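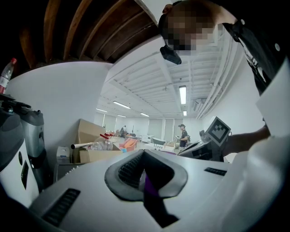
Sotar Hand Gripper, Kit Version

A gripper you hold in your fist, with a camera looking out over it. Pick things up with it for an afternoon, and your home-built arm gets a recording of how a person does the job. The arm may then do it nearly as well as you did, so it pays not to be clumsy.

We sell it as a kit because we build ours on a shared workshop bench and assume you have one too, or a kitchen table and a forgiving household.

Price: 500 for one, marker plates included
Ships: in 12 days, flat, in a box that is mostly foam
Skill level: you have soldered something and it stayed soldered

What it does

The Sotar records what its camera sees and how far the jaws are open, both on the same clock. Files go to a card in the handle. There is no app, no account and no light that changes color to tell you how it feels.

Work with one gripper or a pair. The body is white and gray with slotted vents on top. A second one can sit close by with its marker plate upright, a square black-and-white pattern on white, so the software can work out where one gripper is in relation to the other. Keep the plate clean. A thumbprint of superglue across the pattern will turn your left hand into a ghost, and we have the recordings to show for it.

The camera has a very wide lens. It takes in the bench, the ceiling lights and whoever happens to be leaning over you with an opinion. Straight things near the edges come out bent. The calibration sheet sorts this out in software, and you should print it at full size, on paper, with "fit to page" turned off. Please read that last part again.

In the box

Body shell, two halves, printed and sanded (we do the sanding, you're welcome)
Jaw set with spare pads
Camera and lens, focused and locked
Handle with trigger and card slot
Marker plates, two
Calibration sheet, as a file, see above
A bag of 7 spare screws, of the size you will drop

Not in the box

A battery. Any Brokier flat pack fits the handle. The Endis packs fit too, but the lid then closes only if you lean on it.
A memory card.
A robot arm. People do write in to ask.

Putting it together

Allow an evening. Fit the camera before you close the shell, and route its cable along the inside of the left half, clear of the vents. The trigger spring goes in with the long leg toward your palm. Put it in the other way and the gripper will be open when you want it closed, a fault we have heard described as "haunted."

Snug the shell screws by hand. The plastic will take a power driver once.

When everything is in, squeeze the trigger slowly a few times with the recorder running and check the file. The jaw line should go up and down in smooth hills. Steps or cliffs mean the sensor magnet is loose. A flat line means the sensor is unplugged, or that you were squeezing the battery lid.

Working with it in a shared space

Our longest test set was 1,258 recordings, made at a bench in the Atanasov building with other people's projects going on behind us. It was good practice. Things that helped:

Overhead tube lights are fine if they're all on. If one of them flickers, switch it off or move along the bench.
Put your drink where an elbow can't reach it. With a gripper in each hand you have no way to catch anything gracefully.
Tell people when you're recording. The lens sees much farther back into the room than they expect, and some of them would rather be blurred.
Rest your wrists. It weighs about as much as it looks like it does, but it weighs more at five in the afternoon.

Known faults

The left vent whistles when the fan is at full speed. We like it now.
Early shells had a tight card slot. If yours does, file the lower lip a little and stop before you think you should.
Firmware from before November names every recording "test." The update fixes new files – the old ones are yours to sort out.

Spares

Pads, springs, shells and marker plates are all sold separately on the parts page. Screws are free if you pay the postage. Say which gripper you have, left or right, and if you aren't sure, send us a photo with the trigger facing you.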